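3.2 Collecting demonstrations by remote control

All demonstrations for the tool-picking task were collected by remote control. The operator sits at a desk out of sight of the arm and moves a hand controller, and the arm copies its motion. A trigger on the controller opens and closes the gripper. The operator sees only the views that the policy will later receive, one from a fixed camera above the bench and one from the wrist. In early trials we let operators stand next to the arm. They leaned over to look at the tools from the side, and the policy could not learn grasps that depended on what they saw there.

Each episode starts with a set of open-end wrenches in a plastic bin. The operator picks one wrench, lifts it clear of the rim, and lays it on the bench. The episode ends when the gripper opens. We asked operators to choose a wrench on top of the pile whenever one could be reached, to line up the fingers on either side of the shaft before closing, and to avoid gripping the jaw. Figure 2 shows the wrist view with the fingers on either side of a shaft.
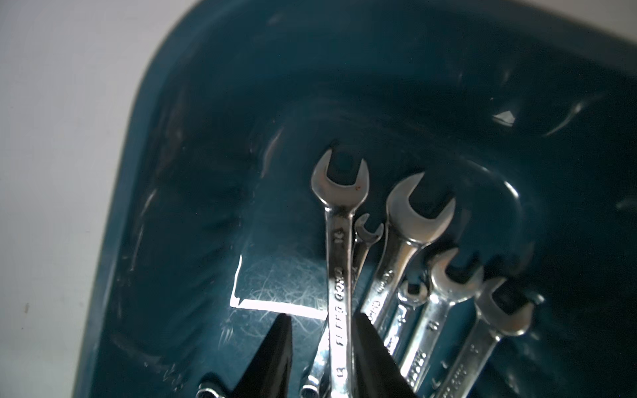

Figure 2. Wrist camera view during a demonstration. The central wrench lies on top of the others, with one gripper finger to each side of its shaft.

3.3 Filtering and labels

We recorded 1,275 episodes at two sites, 623 of them on the Trirnow bench and the rest on the Stistavard bench. The two benches use the same arm and gripper but differ in lighting. We kept the bins and tools in used condition. Polished shafts and glossy plastic produce strong reflections in the wrist view, and we did not mask or correct them.

An episode was removed if the wrench slipped out before it cleared the rim, if two wrenches came up together, or if the operator paused for longer than ten seconds. This removed 308 episodes. Episodes with a second attempt were kept as long as the final grasp held, and both attempts stay in the recording. Shorter pauses at the start were trimmed.

For a further 367 of the remaining episodes, an annotator marked the moment when the fingers began to close. These labels are used only to measure timing error in Section 5 and are not seen during training. The marking was done in Trinedeo, using the wrist view alone.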